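Robots and Everyday Work - Week 3 notes
Can a machine do the chores yet?
Posted 8 October 2024

Right, so these are the notes I promised to tidy up after the lecture. They follow what I said more or less in order, minus the bit where the projector died and I drew a dishwasher on the whiteboard (badly). If you missed it, read these before the tute and bring the worksheet.

Where we got to last time

We'd finished with the factory arm, which is brilliant at doing one thing in one spot forever. Bolt the arm down, bolt the part down, put up a cage and off you go. My favourite case is still the Skovitz packing line, where an arm puts lids on tubs all day and never has to wonder what a lid is. Everyone in the room agreed that's automation. Then I asked who'd let it clean their bathroom and got a lot of laughing.

So what's different about a house?

Pretty much everything! The floor plan changes from one home to the next, the laundry basket wanders about, and some clown leaves a towel over the door handle. Remember the split we use in this course: structured work (the world is arranged to suit the machine) and unstructured work (the machine has to cope with whatever it finds). Shops and warehouses sit somewhere in the middle. The Nakpan shelf-stacking trial from the reading is a good one for that - tidy aisles, but customers keep putting the tinned tomatoes back with the biscuits.

I gave you a rough ladder for chores, easiest at the top:

Vacuuming a flat floor. Done, you can buy it, mind the cords.
Moving a box from A to B. Mostly done if the box behaves.
Opening doors and drawers. Patchy.
Folding, wiping, scrubbing. Lovely videos, slow going.
Cooking a proper tea. No.

A drawer sounds like it shouldn't be on the list at all. But think about what your hand does. You find the knob or hook your fingers on an edge, you pull, you feel whether it's sticking, and you change the angle without noticing. A robot needs all of that from somewhere. One way is to write it down as rules, which gets out of hand quickly. The other is to have people do the job over and over with a gripper in their own hands, record the motion, and train on that.
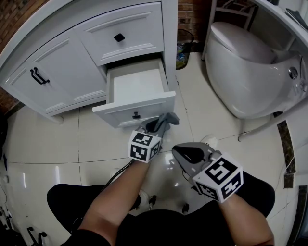 Which brings us to how many goes you need. In the Ameo exercise we worked with 2,000 recorded pulls, and the model we trained did nicely on cabinets like the ones it had seen. Then we tried it on 19 new ones and it managed 3. Somebody asked whether more data fixes that, and I said partly, because variety counts for more than a big pile of the same drawer. I'd stand by that, though I'm happy to be argued with.

One more warning, about percentages. The Fluravlow brochure I handed round says 80 per cent success. Success at what, in whose kitchen, with how many tries? Get in the habit of asking.

For the tute: pick one chore you did this week, break it into steps, and mark every step where you relied on touch. Bring it on paper, please, my inbox is a disgrace.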